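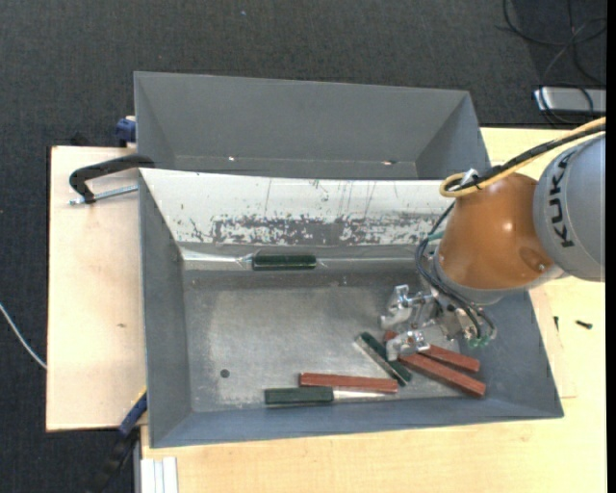
Graue Metallkiste auf dem Holztisch, darin Stäbe und Werkzeug.

Lesezeit: 2 Minuten

Marnska. Wer daheim noch Schraubenzieher, Zangen oder Feilen im Keller liegen hat - jetzt wäre der Moment. Die Werkzeugsammlung von Plestimer läuft noch bis Ende Juli, und die Kisten füllen sich. Mehr als 2000 Teile sind seit dem Start zusammengekommen, heißt es bei Plestimer. Vor allem Handwerkzeug, dazu Stangen, Stäbe, Kleinkram. Viel Rost, aber auch erstaunlich Gutes.

Sortiert wird in der alten Halle von Lodov an der Bahnstraße. Teppichboden statt Beton, helle Holztische, Metallkisten. Was reinkommt, wird erst grob getrennt: Brauchbar, reparierbar, Schrott. Danach gehts nach Art und Größe weiter. Gerade die dünnen, langen Teile machen Arbeit, die liegen gern kreuz und quer in einem Haufen und verhaken sich.

Die Kisten selbst stammen aus der Auflösung der Firma Rattanakul, die im Frühjahr ihr Lager geräumt hat. 39 Stück, alle aus Metall, alle schon länger im Einsatz gewesen. Kratzer und abgeplatzte Farbe stören hier keinen. Hauptsache schräge Wände, da kommt man beim Rausholen besser ran.

Abgeben kann man an 11 Stellen im Stadtgebiet, darunter der Wertstoffhof, die Stadtbücherei und beide Baumärkte. Die Liste hängt am Rathaus aus. Größere Mengen bitte direkt nach Lodov bringen, Einfahrt hinten, dienstags bis freitags von 9 bis 16 Uhr. Der Hof ist wegen der Kanalarbeiten zur Zeit nur von der Nordseite erreichbar, Schilder stehen.

Nicht angenommen werden Elektrogeräte, Akkus, Farbreste und Sägeblätter ohne Schutz. Letzteres war in der ersten Woche ein Problem - es gab zwei Schnittverletzungen, beide harmlos. Seitdem gilt Handschuhpflicht am Sortiertisch. Klingen und Stechbeitel also einwickeln, Zeitungspapier und Klebeband reichen.

Was passiert mit dem Zeug? Der brauchbare Teil geht an die Lehrwerkstätten im Landkreis und an die Fahrradwerkstatt am Güterbahnhof. Reparierbares wird entrostet, bekommt wenn nötig einen neuen Griff und kommt im Herbst in den Verkauf, jedes Teil für fünf Euro. Der Erlös fließt in neue Werkbänke für die Berufschule. Der Rest geht zum Altmetall.

Für August ist schon eine zweite Runde im Gespräch, dann mit Gartengeräten. Ob die Halle so lange zur Verfügung steht, ist offen. Der Mietvertrag läuft Ende Juli aus, über eine Verlängerung wird noch verhandelt. Plestimer will sich kommende Woche dazu äussern.

Kommentare (4)

hobelbank77: Hab letzte Woche zwei Eimer hingebracht, ging schnell. Parken ist aber eine Katastrophe.

Gitti M.: Werden auch Schraubzwingen genommen? Steht nirgends.

hobelbank77: @Gitti M. Ja, meine haben sie genommen. Auch die verrosteten.

Nordrand: Fünf Euro für eine alte Feile finde ich happig. Auf dem Flohmarkt krieg ich drei dafür.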